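Who Folds Now? Automation in the Linen Room at Mukwood
Student project report, Work and Technology
Emmanuel Mutiso
April 23, 2025

Why I picked this

My aunt worked in a hotel laundry for years, so I grew up hearing about folding. When our class was told to study a job that is changing, I wrote to Mukwood the same night. They wash and fold for small hotels and clinics, and since September they have been trying out a folding cell on the day shift. I got to spend 2 days there, and I would have stayed a week if they'd let me!

How the work was done before

Everything small went across one long bench. Washcloths, napkins and cleaning cloths came out of the dryers mixed together, and people stood and folded them until the bins were gone. The shift I followed had 4 people on it. On my first day they logged 2376 pieces, nearly all by hand, and the talking never stopped the whole time. I tried it myself for one bin and my shoulders were sore by lunch.

What the cell does

The cell only gets cloths. Sheets still go through the big ironer, and anything with buttons or straps stays with people. A worker sets the pieces out, and the two arms take hold of a cloth and try to get it open before the fold. Getting it open is the hard part, which surprised me. A crumpled cloth has no obvious front or back, and the corners hide inside the folds. I spent far too long just watching the grippers go for corners.

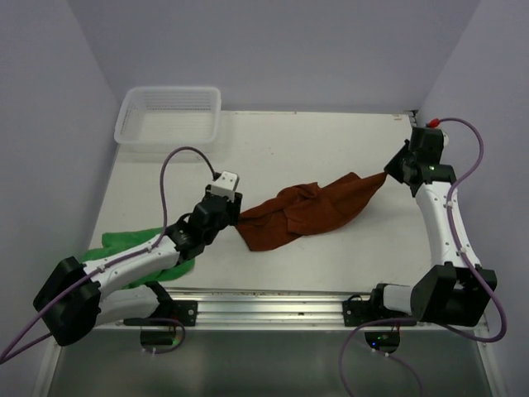 Akinyi Mugo told me she would rather fold next to it than be sent to watch it, and that the first month was the worst, when she felt like she was babysitting. She also said her wrists ache less at night now and she doesn't want to give that up.

What changed for people

The sorting job got bigger. Somebody has to decide what the arms can handle, and that takes a good eye for fabric – thin stuff and thick stuff behave very differently. Two of the folders have learned to restart the cell and write up its faults. They were proud to show me the log, but their pay grade is the same as before, and I think that should be looked at.

The bench is also quieter. With people spread out, there's less chatting, and several of them brought this up before I asked.

What I would still like to find out

I only saw one shift, and a calm one. I'd love to go back during a holiday week, and to compare with Mevholm, where I'm told all the folding is still by hand.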